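The week the bin won

Feb 28, 2024

I have now been beaten by a bin of colored blocks for longer than I care to put in writing, so naturally I am putting it in writing.

For anyone joining late: the job at Rondari is bin picking. Blocks go in a bin in any old heap, the robot finds one, grabs it, takes it out, goes back for another. A toddler can do it. The toddler doesn't need a cell controller, and I have started to resent the toddler.

On Monday the thing ran beautifully. I said so out loud, which was my first mistake. I logged 153 picks, went home, and slept like somebody with a future. The next morning it stopped at pick 68 with a collision fault, arm down in the bin, everything locked, and that rising two-tone beep I picked myself during setup because I thought it sounded cheerful.

I cleared it, jogged the arm up by hand, started again. It got to 73. Then 75. I would like to report that I saw a pattern there, but what I saw was slow improvement, and I got myself a coffee to celebrate.
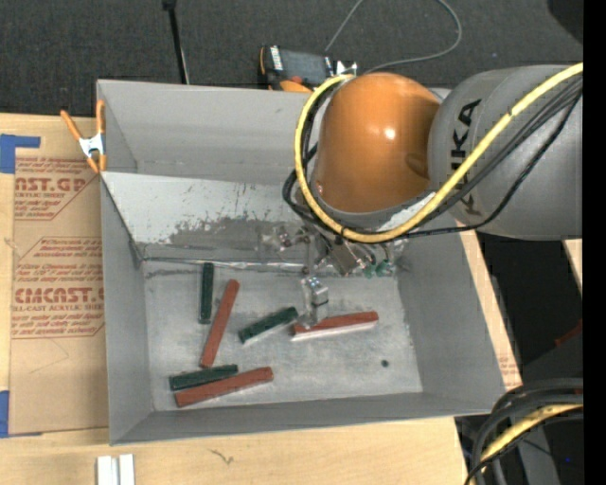

Filed under: Robots, Things That Beep

So, the fault. The arm wasn't hitting the blocks. It was pressing a finger into the floor of the bin, hard enough for the force limit to trip, and then sulking. That floor is pretty scuffed by now, and I'd been walking past the scuffs for days thinking of them as character.

I blamed the camera first, as is traditional. I recalibrated it. Same fault. I blamed the Skoltum software update, wrote a fairly snippy email to their support desk, and luckily saved it as a draft.

The trouble was the bin. It was just sitting on the table, and every time the gripper brushed a wall it shuffled over a hair. After a full run of brushing, the bin was not where the robot believed it to be, and the sloped panel at the back had moved along with it. The robot went confidently down to a floor height that belonged to some other spot. I found this out by drawing a pencil line around the base, a diagnostic method I plan to bill for.

One more confession. During all this I had the force limit set well above what our Taralholm checklist asks for, left over from a test last July. Had it been where it belonged, the arm would have complained much sooner and a lot more gently. It's back down now, and the number is on a sticky note on my monitor.

Next job is stops screwed to the table on all four sides. I still have the email draft.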